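Awan bench notebook, February, started 14:20
Tube handling, second sitting. Still on the question from the door of the fridge: can it do chores yet?

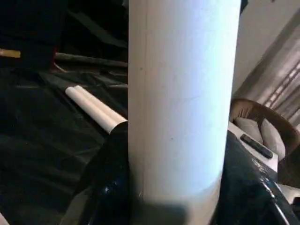

Wrist view, white tube upright in the fingers, two more lying on the black sheet.

Really pleased with today. I want to get this down while it's fresh, so excuse the order.

The task, for anyone picking the book up cold: tubes lying on their sides, pick one, turn it upright, hold it steady, put it down standing. Dull if you're a person. You'd do it with one hand while looking for the kettle. But it is the same move as standing a rolling pin in a jar, or putting kitchen roll on its post, or racking pipe offcuts in the shop, and that's why Gremisik has it near the top of the chore list.

Totals for the Gremisik list so far: 291 attempts at the upright move, and I've finally thrown out the old scoring (which gave half marks for a tube that stood and then fell over, far too kind). New rule: it has to be standing when the arm is back at its rest position. A person wouldn't get half marks for a vase.

What changed this week
- Grip moved lower. We had been taking tubes near the middle and they swung as the wrist turned. Low grip, slower turn, much less swing.
- Approach angle now comes from the lie of the tube itself. Before, we gave it a fixed angle and hoped.
- Closing force down a notch. Arnama's notes said to try it and they were right, thank you Arnama.

I ran 30 back to back after lunch with nothing touched between them except putting the tubes down again. 17 good by the new rule. I know that sounds like a coin toss, but last month under the same rule we'd have been lucky to see five, and the failures are so much better now! They used to be everything at once: missed grasps, tubes shot across the table, one under the radiator. Now nearly all of them are the same failure, right at the end. It lets go a touch early, before the bottom edge is flat, and the tube rocks and goes over. One problem I can work on. Six problems I just stare at.

On the seam. These tubes have a thin line running down the side and I wondered if the grip cared where it was. Tried a few with it facing a finger and a few with it facing the camera. Couldn't tell any difference. Leaving it alone.

On seeing things. White tube, held right up close, takes up most of the wrist view, so for the last part of the move the arm is more or less looking at nothing but tube. You and I would lean to one side. I think the letting-go-early business is partly this: it can't see the bottom edge meet the table so it goes by height, and the height is a few millimetres out. Two ideas:
1. Go by touch. Lower until the push back on the wrist rises, then open. Cheap, can try it tomorrow.
2. Second camera off to the side. Works, I'm sure, but then it's another thing to fix up in every kitchen, and the whole point of this is a machine that copes where you put it.
Doing 1 first.

The black sheet is a mixed blessing. White on black is lovely for finding the tubes. But it creases, and a tube set down on a crease hasn't a hope whatever the arm does. Next run: one batch on the sheet pulled tight, one batch on the bare white tabletop, and compare. I expect finding gets worse on white and standing gets better. Would love to be wrong about the first half.

So, chores. Somebody asked me at tea whether I'd trust it to tidy a room, and I said no, but I'd trust it to pick up in a corner of one while I was there, and a year ago I wouldn't have said that. Picking up is good. Carrying is good. Putting down well is where it's weak, and I've come to think putting down is most of housework. Plates, cups, books back on the shelf, the lot. The shop floor is kinder because you can give it a fixture to drop things into. A 799 mm shelf with a lip on it would solve half of today's misses, and it'd be cheating for the home list but perfectly fair for the workshop one. Worth a separate page.

Tried it with the soft covers from Geluvlow at the very end, only a handful of goes so not scored. More friction, and the tube stuck slightly on release and got tugged over. Promising for the lift, bad for the let-go. Back to the plain fingers for now.

To do
- release on touch, then repeat the 30
- sheet tight v. bare table
- redo last month's sums under the new rule so the graph makes sense
- ask Arnama what they use for opening speed, ours may be too snappy
- find the tube that went under the radiator

Arm parked and powered off 17:45. Spreadsheet is up to date apart from the soft cover goes.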